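**Flistwood's ferry landing turns 100, and the old ledgers are coming home**

When the first Van Dusen boat tied up at the foot of what is now Mill Lane, there was no Flistwood to speak of. There was a sawmill, a boarding house for the men who worked it, and a muddy track that went up the hill and stopped. The landing changed all that, and this March it will be a century old!

The Flistwood Local History Society is marking the occasion with an exhibit in the old ticket office, and the best news of the season is that the Van Dusen ledgers will be part of it. The five books cover the ferry's early years and have spent most of their lives in a farmhouse attic across the river in Dumell. They list fares, freight, weather and a good deal of gossip, all in the same small, slanting hand.

"I opened the first one standing up and didn't sit down for an hour," said Loretta Bellamy, who has been reading through them since the fall. "You get the price of moving a cow, and then right under it you get who was courting who. I love this man. He wrote everything down."

Readers who grew up here will know the usual story, that the town was named for a stand of trees cut down by the mill. The ledgers suggest something a little different. The earliest pages call the place Vurnell Landing, after the family that owned the boarding house, and the name Flistwood doesn't show up until the second book, where it is spelled two ways on the same page. The Vurnells seem to have sold out and moved upriver that winter. Bellamy would dearly like to hear from any descendants.

The books also settle the old argument over the flood. The landing was under water for nine days, not the two weeks that gets repeated on the plaque by the bridge, and the ferry ran the whole time from a rope tied to the church fence. Passengers paid half fare and were expected to help pull.

There is plenty for people with Dumell roots too. Until the bridge went up, Dumell children crossed every morning to go to school on our side, and many of them are listed by name, along with who owed a nickel and who had fallen in. If your grandparents were among them, bring your questions along.

Imelda Belmonte will lead two walks from the ticket office up the original mill track, stopping at the boarding house foundation, the rope post and the stone steps behind the feed store that most of us have passed a thousand times without a second look. The walks start at 10 a.m. and take a little over an hour. The track is steep near the top – wear real shoes. There is no charge, and dogs are fine on a leash.

The society is still looking for photographs of the landing from before the bridge, especially any that show the second boat, which is mentioned all through the ledgers and which we have never once seen a picture of. Originals can be copied while you wait at the ticket office and taken straight back home. Stories are welcome as well, the longer the better.

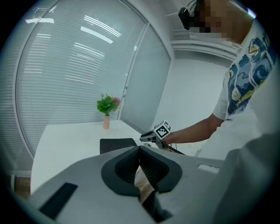
Two black padded fingers, close up.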